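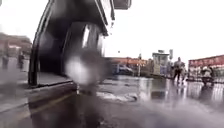

In defense of walking in the rain

I love a wet town. I know how that sounds in November, with months of gray still ahead of us, but I have been making this case to friends for years and I'd like to make it properly for once.

Start with the sound. A dry street is mostly engines. A rainy one has a hundred small noises laid over the engines – gutters, awnings, the tick of a drainpipe that has needed fixing as long as I've lived here. When I moved to Brikholm I learned my way around partly by ear. The lane behind the bakery gurgles. The steps up to Jevbridge make a flat slapping sound and then go quiet under the trees, and you know you're nearly home.

Then there's the smell, which everybody agrees about, even the people who won't go out in it. Warm pavement in a summer shower gets all the poetry. I'd put in a word for February, when the rain brings up wet bark and cold stone and somebody's wood smoke, all of it at nose height.
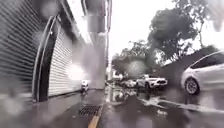 Shutters down, rain on everything.

What I like best, though, is how rain changes the pace of people. Strangers talk to each other under awnings! I have had better conversations in doorways during a downpour than at most dinner parties. Last winter I spent half an hour sheltering outside Kļaviņa, the button shop, with a retired surveyor named Indrek Lill, who told me he had walked the same loop through Pindum every morning for eight years and wrote down the weather each time he got back. He was up to 1451 entries, having skipped a lot of the sunny ones. They were all the same, he said.

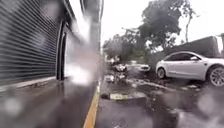 I went home and bought a notebook. Mine is a much sloppier affair than his, with whole weeks missing and one page that got so soaked I can only read the word "sideways." But keeping it has made me pay attention. I used to have one word for rain and now I have a dozen, most of them made up. There's the kind that hangs, and the kind that seems to come up from the ground, and the fat slow kind that lands on your collar just as you've decided it's over.

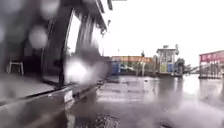 My other argument is that rain is wonderful for looking at ordinary things. Sunlight shows you a street all at once and you stop bothering with it. In heavy rain you get bits and pieces, and the bits are often lovely: a small white plastic stool behind a blurry pane, say, pale against the dark, which I would have walked straight past in June. I could look at that stool all afternoon. You don't need a view or a famous square for this, only a decent hood and a willingness to have damp knees.

So do get a good coat, and get one that covers your thighs. Skip the umbrella if it's windy. Take the long way, the one you'd normally save for a nice day, and leave your phone in an inside pocket. Four streets is plenty to begin with.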